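메일링 리스트 > 자동화 잡담 > 집안일은 언제쯤
마지막 업데이트: 수요일 오후

제목: Re: 그래서 기계가 설거지를 해 주나요?

Neville Hartley 님이 쓴 글:
> 지난달에 Rornley 공장 견학을 다녀왔습니다. 포장 라인은 기가 막히더군요.
> 상자가 똑같은 자리에 똑같은 방향으로 오니까 팔이 한 번도 머뭇거리지 않아요.
> 그런데 옆방에서 반품 들어온 물건 정리하는 건 여전히 전부 사람 손이었습니다.
> 담당자한테 물어봤더니 "저건 아직 멀었어요" 하고 웃고 말더라고요.
> 공장도 이런데 가정용은 10년째 "곧 나온다"는 말만 듣고 있는 기분입니다.
> 제 생각엔 부엌은 제일 마지막에 정복될 것 같은데, 다들 어떻게 보세요?
> 저는 양파만 대신 까 줘도 월급의 반을 낼 용의가 있습니다.

네빌 님, 양파 얘기에서 한참 웃었어요 ㅎㅎ 저도 내겠습니다, 반의 반 정도는요.

저는 부엌이 마지막이라는 데는 반쯤만 동의해요. 부엌일도 뜯어 보면 난이도가 정말 제각각이거든요. 식기세척기는 이미 몇십 년 전부터 설거지를 하고 있잖아요? 우리가 그걸 로봇이라고 안 부를 뿐이지. 문제는 그릇을 넣고 빼는 쪽, 그러니까 집고 옮기고 놓는 일이에요. 물 뿌리고 헹구는 건 기계가 훨씬 잘하는데, 밥풀 붙은 공기를 싱크대에서 꺼내 칸에 맞춰 세우는 건 우리 집 막내한테 시키는 게 아직은 빠릅니다.

제가 요즘 Jernaleo라는 작은 모임에서 시뮬레이션 쪽을 거들고 있는 건 아시죠. 가상 부엌을 만들어 놓고 손 달린 로봇한테 재료 집는 연습을 시키는 건데요, 처음에는 저도 만만하게 봤어요. 가상이면 바닥에 떨어뜨려도 닦을 일 없고, 밤새 돌려놔도 불평이 없으니까요! 그런데 막상 결과를 보면 사람이 얼마나 대충, 그러면서도 잘하고 있었는지 알게 됩니다. 도마 위에 있는 걸 집는다고 하면 우리는 그냥 집잖아요. 로봇은 손가락을 어디까지 벌릴지, 엄지가 어느 쪽에서 들어갈지, 옆에 붙은 걸 같이 밀어 버리지는 않을지 하나하나가 다 고비예요.

지난번에 돌린 게 133번이었는데 그중에 제가 봐도 "그래, 이건 집었다" 싶은 게 73번이었어요. 절반은 넘겼으니 다들 좋아했는데, Euan Ogilvie 님이 옆에서 한마디 하더군요. 밥 차릴 때마다 둘 중 하나는 바닥에 굴러다닌다고 생각해 보라고요. 아, 맞는 말이라 할 말이 없었습니다. (참고로 냄비 옮기기는 아직 통계에 넣지도 않았어요. 긴 손잡이 달린 건 다음 달로 미뤘습니다...)

또 하나, 네빌 님이 말한 반품 정리랑 부엌이 비슷하다는 생각이 들어요. 둘 다 물건이 어떤 모양으로 어디에 놓여 있을지 모르잖아요. 포장 라인은 세상을 기계에 맞춰 정리해 놓은 거고, 부엌은 사람한테 맞춰져 있으니까요. 그래서 저는 로봇이 똑똑해지는 것만큼이나 부엌이 조금씩 바뀌는 것도 볼 것 같아요. 건조대 칸 간격이 표준이 된다든지, 냄비 손잡이 모양이 몇 가지로 줄어든다든지. 우리 어머니는 절대 안 바꾸시겠지만요.

빨래 개기는 어떠냐고 따로 메일 주신 분도 계셨는데, 그건 제가 해 본 적이 없어서 뭐라 못 하겠어요. Kokis 쪽 일을 해 보신 분이 리스트에 계신 걸로 아는데 혹시 읽고 계시면 한 말씀 부탁드려요. 수건 한 장 개는 데 5분 걸린다는 얘기를 어디서 듣긴 했는데 출처가 기억이 안 나네요.

그래서 제 예상은요, 정해진 자리에서 정해진 재료를 집어 주는 정도는 3년 안에 어느 집엔가 들어갈 거고, "저녁 좀 차려 줘"는 제가 은퇴하고도 한참 뒤. 양파 까기는 그 중간 어디쯤? 껍질이 미끄러워서 생각보다 뒤로 밀릴 것 같긴 해요. 반대 의견 환영합니다. 특히 McIver 님, 지난번에 저더러 너무 비관적이라고 하셨는데 이번에도 그러실 건지 궁금해요.

우리가 굴리는 부엌이 어떻게 생겼냐고들 하셔서 맨 끝에 한 장 붙여요. 다음 주에는 냄비도 조금 건드려 볼까 하는데, 되든 안 되든 또 쓰겠습니다. 그럼 이만!

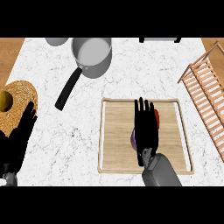

시뮬레이션 부엌, 도마 위의 오른손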